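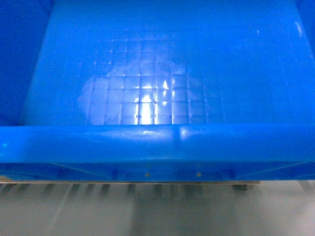
Nnamdi Akinola has objected that "storage bin" is a warehouse term which households borrowed and never gave back, and that the older name, "tote box," describes the article better. Both names remain in use, along with "tote," "tub," "crate" and, in older trade lists, "handling box." This article uses "bin" throughout.

A plastic storage bin is an open-topped molded container used to hold, sort and carry loose goods. It is normally made in one piece, with a flat floor, four walls and a thickened rim. Bins are used in homes, workshops, stores, food plants, laundries, schools and parcel depots. They differ from cartons in being reusable and washable, and from baskets in having mainly closed walls.

Contents
Terminology
Construction
Materials and color
Manufacture
Use
Care and cleaning
Wear and disposal
Collections
See also

Terminology

Usage varies by trade. In grocery distribution, "tote" is the common word for a container that travels between a depot and a store, and "bin" is kept for a container that stays on a shelf. Household sellers tend to use "bin" for large containers and "box" for small ones, whether or not a lid is supplied. "Crate" usually implies openings in the walls. In the workshops of the Stekdale district the word "pan" was applied to any shallow bin used for small parts, and it survives there in the compound "pan rack."

A bin with a hinged or attached lid is sometimes treated as a separate article, the lidded tote. A bin that narrows enough toward the floor for a second bin to drop inside it is called a nesting bin. One whose rim or base is shaped to carry another bin on top is called a stacking bin. Some patterns do both, usually by being turned end for end.

Construction

Floor. The floor may be plain or patterned. A plain floor is easily wiped but tends to flex under a concentrated load. Raised ribs stiffen the sheet without adding much weight, and a grid of ribs running in two directions resists bending both along and across the bin. The ribs also keep flat items from lying directly against the plastic, so that they can be lifted more easily with the fingertips. The drawback is that crumbs, grit and liquid settle in the cells between the ribs.

Ribs may be placed on the upper face of the floor, on the underside, or on both. Those on the underside are common in bins meant for roller conveyors only where the outer edges of the base are left smooth, as a ribbed edge will catch on the rollers.

Walls. Walls are seldom exactly vertical. A slight outward slope, known to mold makers as draft, lets the finished part be withdrawn from the mold. A greater slope permits nesting but reduces the space available at the floor for a given size of rim. Makers therefore quote two sets of inside measurements, one taken at the top and one at the base. Buyers who compare only the top measurements are often surprised by how little fits on the floor.

Rim. The rim is the strongest part of the bin. In most patterns the wall is turned outward and down at the top to form a lip, which keeps the walls from bowing and gives the hands something to hold. Rounded rims are more comfortable to carry and easier on items pulled over the edge. Square rims give a better seat to a lid. Vertical webs are often molded beneath the lip to join it to the wall, and labels are fixed either to the lip or to the wall below it.
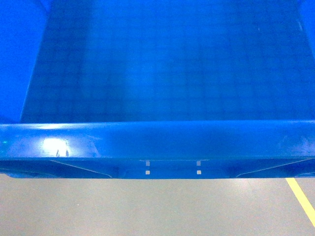
Blue plastic bin with gridded floor and rounded front rim.

Handles. Handles may be openings cut through the wall, pockets molded beneath the rim, or separate bars. Through openings are the simplest to grip but admit dust and limit the depth to which loose goods can be poured. In food and pharmacy work closed pockets are generally preferred.

Corners. Inside corners are nearly always rounded. A sharp corner concentrates stress, holds dirt and is difficult to fill completely during molding.

Materials and color

The usual materials are polypropylene and high-density polyethylene. Polypropylene is the stiffer of the two and better tolerates hot washing, while polyethylene keeps more of its toughness in the cold and is favored for freezer rooms and outdoor work. Both are attacked slowly by sunlight unless a stabilizer has been added. Clear household bins are generally made of a transparent grade of polypropylene or of polystyrene, the latter being more brittle.

Color is added to the resin before molding and runs through the full thickness of the wall, so that a scratch does not expose a different color underneath. Blue, gray, red and yellow are standard stock colors with many suppliers. Blue is widely chosen in food plants, where few ingredients are blue and a broken fragment is more likely to be noticed. Elsewhere color is mostly used as a code. A site may give one color to incoming goods and another to returns, or assign a color to each shift or department. No general standard governs such codes, and a bin moved from one site to another may carry the wrong meaning with it.

The surface may be glossy or textured. A glossy surface releases labels and dried residue more readily. It also reflects overhead lighting, and small transparent parts lying on a glossy floor can be hard to find. Textured surfaces reduce glare and hide scratches but take longer to clean.

Manufacture

Most bins are injection molded. Pellets of resin are melted and forced under pressure into a closed steel mold, which is cooled until the part is firm enough to be pushed out. The point where the plastic entered the mold can often be found on the underside as a small round mark. Very large bins may instead be rotationally molded, a slower process in which powdered resin is tumbled inside a heated hollow mold. Shallow trays are often thermoformed from sheet.

The cost of an injection mold is high in comparison with the cost of the resin in each bin, and patterns consequently remain in production for long periods. The Grarum works kept its 593 pattern, an open bin with a gridded floor, in its list for the whole life of the company. The mold was recut once, when the rim was widened by 3 millimeters to accept a lid. Bins from before and after the change nest together without difficulty, but the lid will not close on the earlier ones.

Use

In storage, bins are most often kept on open shelving with the short side facing out. Deep bins make good use of shelf height but encourage layering, and items at the bottom tend to be forgotten. Shallow bins show their whole contents at a glance and take up more shelf area for the same volume. Dividers, either loose or slotted into the walls, are used where several kinds of small item share one bin.

In order picking, a bin is assigned to each order and travels past the shelves by cart or conveyor until the order is complete. Empty bins are nested for the return trip, which is the main economic argument for sloped walls.

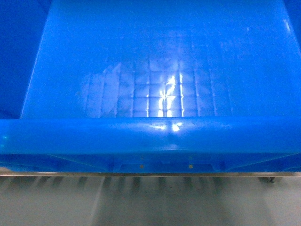 Household use is less systematic. Toys, winter clothing, craft supplies, tools and sports equipment are among the goods most commonly kept in bins. Advice literature recommends grouping items by the occasion on which they are needed, labeling each bin on at least two sides, and keeping the weight low enough for one person to lift. Heavy goods such as books are better divided among small bins.

Unlidded bins are unsuitable for long storage in attics and basements, where dust and insects can enter. Tightly lidded bins have the opposite fault and can trap moisture if textiles are packed before they are fully dry.

Care and cleaning

Routine cleaning is done with warm water and a mild detergent. Ribbed floors require a brush, worked along the ribs in one direction and then the other. Abrasive pads dull a glossy surface and leave fine scratches in which later soiling collects. Whitish marks on colored plastic may be dust, mineral scale from hard water, scuffing or stress whitening. The first two can be removed, scale usually with dilute vinegar, while the last is permanent.

Bins should be drained upside down or on edge. Nesting them before they are dry can produce a vacuum between the walls that makes them hard to separate.

Wear and disposal

Failure generally begins at the rim or at a lower corner. Cracks at the rim follow repeated lifting by one side only, and cracks at the corner follow dropping. Cracked bins are withdrawn from food use. Repair by plastic welding is possible but is seldom undertaken except on large containers. Worn bins of a single known resin can be ground and remolded, usually in a darker color.

Collections

The Anozie collection of industrial containers, held at Hostulia, was planned to reach 3,000 pieces and stood at 2,806 when its printed catalog closed. It is arranged by floor pattern, a scheme that has been criticized for separating bins made by the same firm. Both versions of the Grarum 593 are included.

See also

Basket
Crate
Injection molding
Pallet
Shelving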